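Firkness Group, Technical Reports
March
By the Hosano bench team

4.2 Bag transfer under wrist-view occlusion

The transfer task combines a deformable object with a rigid target. A plastic bag is grasped at the conveyor, lifted clear of the belt, carried to the weighing station, and released on the steel tray. The policy receives one head view and two wrist views. No depth channel is used, and the scale reading is withheld from the policy at all times. It serves only to score a trial after release.

Training used 600 teleoperated episodes. Episodes in which the operator abandoned the grasp were kept up to the point of abandonment and dropped after it. The baseline, Chae, takes the same inputs and concatenates the view features with fixed weights. Our method, Hirnonis, estimates a confidence value for each view at every control step and scales the features before fusion. The two share an encoder and an action head, so any difference in behavior comes from the fusion stage.

Film pressed against the gripper is the main source of bad input during lift. It covers the finger edges, and fast wrist motion smears whatever print would otherwise serve as a landmark.
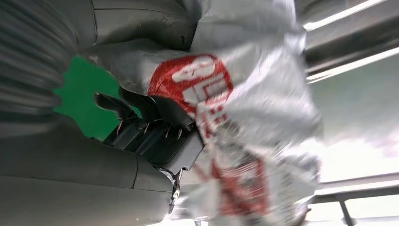

Why not discard the wrist view once the bag blocks it?

Removing the view outright caused a step change in the fused features, and the arm paused or reversed direction. Scaling it down over several control steps kept the commanded motion smooth and let the view regain weight as the film moved away.

Confidence is learned without labels. During training, a view is masked at random and the network is asked to predict how far its action output will shift. A view whose removal changes little is given a low weight. This signal is noisy early in training, so the confidence head is frozen for the first 2 epochs and then trained jointly with the rest of the model.

4.3 Workspace layout

The conveyor runs along the right side of the workbench. The scale stands at the center of the bench with its panel facing forward, and the crate is to its left (Figure 3). Crate and scale positions were shifted between sessions within the reach of both arms. The belt was stationary while a grasp was attempted.

Figure 3. Head view of the workspace, with the gripper at the bag on the conveyor and the second hand in front of the crate.

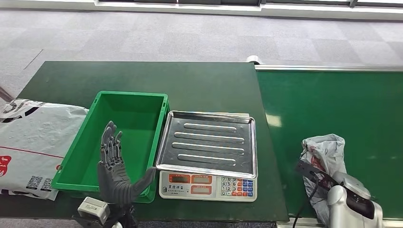

Release was the less reliable phase. A bag set down with part of its film over the tray lip can pull itself off center, and the scale then settles slowly. We count a trial as successful only if the reading is stable and the gripper has withdrawn fully. Under this rule, Chae failed most often by opening too early, while the bag was still swinging. Hirnonis failed most often by holding on too long, with film caught between the fingers.

Lighting was left uncontrolled. The window next to the bench puts strong contrast into any wrist view that turns toward it, and the arm itself can then fall into shadow. Exposure was fixed per session. We tested automatic exposure and found that brightness changes during arm rotation were read by the confidence head as occlusion.

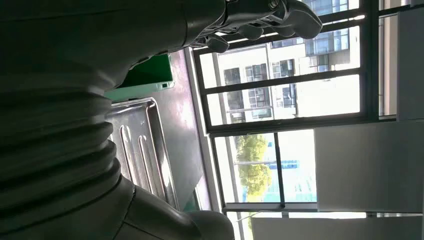
4.4 Limitations

All trials used thin plastic bags. Stiffer packaging deforms less around the fingers and may not need view weighting at all. The confidence values are also not calibrated across sessions, and a threshold set in one session should not be carried into the next.

Related reports
Grasp timing on stationary and moving belts
Scoring placement with a bench scale
Masked-view training for two-arm systems

Last updated: March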